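The Second Life of the Kitchen Tablet
Nov 12, 2018

In many homes there is one tablet which has no owner anymore. It was bought for someone, it was used on the sofa for a time, and then it moved slowly toward the kitchen. Now it leans on the bread box with a cracked corner, and it shows recipes and the weather.

Ours is a Brilent with 16 gigabytes of storage. I did not choose it with much care. It was on sale in June, two years before I began to write this article, and the man in the shop said that it was good for films.
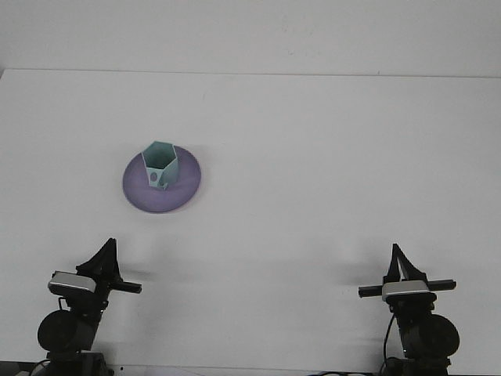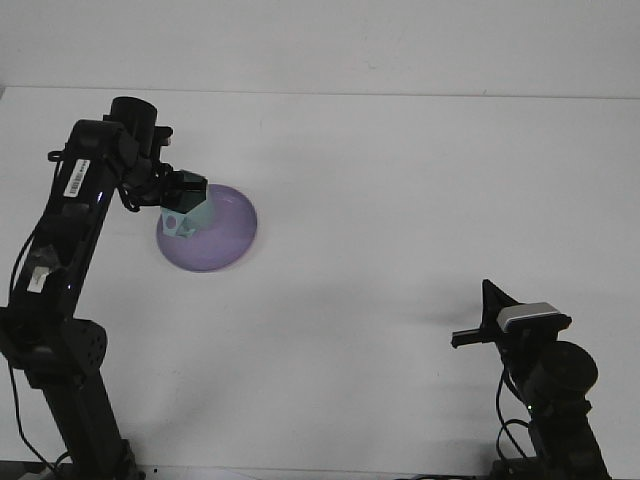

White tabletop and pale wall, in both photos.

I want to write about what happens to such a machine when it becomes old, and who is deciding that it is old. The screen of our Brilent is as bright as on the first day. The speakers are not good, but they were never good. What became old is the software, and this happened in a way I could almost watch from week to week.

First the tablet refused to update the video application. The message said that there was no space. I deleted photos, and then music, and then one game which belonged to my daughter, for which I had to apologize later. The space came back for some days and then it was gone again. When I looked into the storage settings, I found that the operating system and the programs that came with it were taking more than half of everything. They could not be removed. One of them was a shop for greeting cards.

Then the bank application stopped. It opened, it showed its logo, and it explained to me politely that my device was no longer supported. I telephoned the bank. The woman on the line was friendly and told me to use a newer device. I asked which part of my device was the problem, and she said she did not have this information.

After this I began to ask other people, and most of them had a similar story. A colleague keeps two tablets in a drawer, and she charges them every few months with no other purpose than to keep the batteries alive. My neighbor uses his as a photo frame. Another neighbor gave hers to the grandchildren, who gave it back.

A shop that says no, sometimes

Arimbridge is not a large town, but it has a repair shop for small electronics, and I took the tablet there on the bus. The shop is called Nghiêm, after the family that opened it, and it is on the ground floor behind the post office. There is a counter, a magnifying lamp on a long arm, and a great many plastic drawers with labels written by hand.

I expected that they would try to sell me a repair. They did the opposite. The technician turned the tablet on, looked at the storage, pressed with his thumb in the middle of the back cover, and asked me what I wanted to do with it.

It is a better question than it seems. I had prepared a list of complaints and no answer. In the end I said recipes, radio, and maybe video calls with my sister. He said that for recipes and radio I needed nothing from him except ten minutes. For the video calls he recommended that I wait and see, because the camera program was tied to the old system and he did not want to promise me something.

He told me that he refuses perhaps half of the tablets which people bring. A broken glass on a cheap model costs more to replace than the model is worth, and he does not like to take money for this. Batteries he does gladly. Charging sockets also, although on some tablets the socket is soldered to the main board and the work is slow. What he cannot repair is the decision of a manufacturer to stop sending updates. People are sometimes angry with him about it, he said, as if he were hiding the update in one of the drawers.

What the maker promises

I wrote to Brilent and asked how long they support a tablet. The answer came after three weeks. It was long and well written, and it contained the sentence "We are committed to providing the best experience throughout the product life cycle." It did not contain a date. I wrote again to ask for one, and I received the same text with a different signature.

I do not want to be unfair. To make an update for an old tablet is real work. The chip comes from another company, and when this company stops to deliver its part of the software, the tablet maker must either do it alone or leave it. For a large seller of expensive machines this is possible. For a small firm that earns very little on every piece, I can believe that it is difficult.

But then they could print it on the box. On a carton of milk I find a date, and I have never felt that the dairy was ashamed of it. When I bought the tablet, the box told me the number of pixels, the colors in which it was available, and that the sound was "cinematic." If it had also told me how long the security updates will come, I would maybe still have bought it, at this price. I would have known what the price was for.

Ten minutes, and then an evening

Back at home I did what the technician advised. He had written it on the back of a receipt, and I still have the paper. Save everything you want to keep. Reset the tablet to its factory state. Do not sign in with your main account, make a new one only for this device. Switch off every program that came with it, if it permits you. Then install as little as possible, and use the browser for the rest.

The reset did take ten minutes. The rest took me an evening, mostly the passwords. The greeting card shop could not be deleted, but it could be "disabled," and I disabled it with some pleasure. I put in one radio application and one for notes. The recipes I read in the browser, where they are slow because of the advertising, but they were slow before too.

It was suggested to me by several readers of this magazine that one can also replace the whole operating system with a free one made by volunteers. I looked into it. For some models there are excellent instructions and a friendly forum. For our Brilent there was one discussion, which ended with a person asking whether somebody had succeeded, and no reply. If you own a more popular machine you will have better luck, and I would try it on a rainy weekend, with nothing important on the device.

There are also new products that want to take the place of the kitchen tablet. I borrowed one of them, the Gomolport, a small screen in a heavy foot which listens to your voice. It is pleasant to look at. You can ask it for a timer when your hands are full of dough, and it hears you well, also with the water running. After some days I noticed that I was using it for the timer and for nothing else. It cannot open a normal web page, and my recipe collection is made of normal web pages. The manual does not say how long it will be supported either. I looked for it in the small letters, then I gave it back.

About safety I should be honest and careful. A tablet without security updates is not a good place for your bank, your mail or your health papers. I asked at Nghiêm if it is dangerous only to have it on the home network, and the technician thought for a while. He said he would put it on the guest network of the router, as he does with his own television. I did this too. It was one switch in a menu, and the radio plays the same.

So the tablet is again leaning on the bread box. The battery holds from breakfast until late afternoon, and when it becomes worse I will take the bus to Arimbridge and have it changed, as this is one of the repairs they say yes to. The video calls with my sister do not work. The picture stands still after a minute while her voice goes on, so we use the telephone.

My colleague with the drawer has asked me for a copy of the receipt. I scanned it for her, front and back, and the front says that I paid nothing.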